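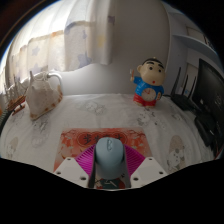
**Figure 4.** View from the hand-held gripper during a mouse relocation demonstration, desk subset.

### 4.2 Sensitivity to background texture

Grasp-point prediction on cluttered desks degrades when the support surface carries printed detail of its own. We therefore split the desk subset of the Prarnari collection by surface type, plain or patterned, and trained the same policy on each part. Figure 4 belongs to the patterned part: the light blue mouse is held between the ribbed magenta fingers, directly over a red and orange pad with large black characters, and the cloth under the pad is printed with faint gray cartoon figures. The contrast between object and pad is high in such cases, while the contrast between the cloth prints and the cloth is low. These two conditions affect the predictor in different ways and are reported separately below.

All policies use the encoder described in Section 3 with the same weights at the start of training. The input is a single wide-angle view, and no correction for lens curvature is applied. We tested a corrected version in early runs and found that it removed too much of the outer field, where fixed objects at the back of the desk help the encoder keep track of wrist rotation. Pixels outside the image circle are masked and do not contribute to the loss.

We evaluated 53 held-out demonstrations. The baseline is the Bovivau predictor, retrained on our split with its published settings. On plain surfaces the two methods do not differ in grasp success. On patterned surfaces the baseline failed in 10 demonstrations and our policy in four. Most baseline failures placed the predicted grasp point on a printed shape next to the target, with the finger opening set to the width of the print. Our failures have no common cause. In two of them the jaw covered most of the target before the final approach, and the policy closed too early.

Surface texture also affected release. The policy must decide when the object is resting on the support, and it does so from the image alone. Over strongly colored pads the release signal came at a stable height. Over low-contrast prints it varied more between trials, and seven demonstrations showed a second, weaker peak after the fingers had opened. Smoothing the signal with the Hirnbridge filter removed the second peak but delayed release on plain surfaces, so the results given here use the raw signal.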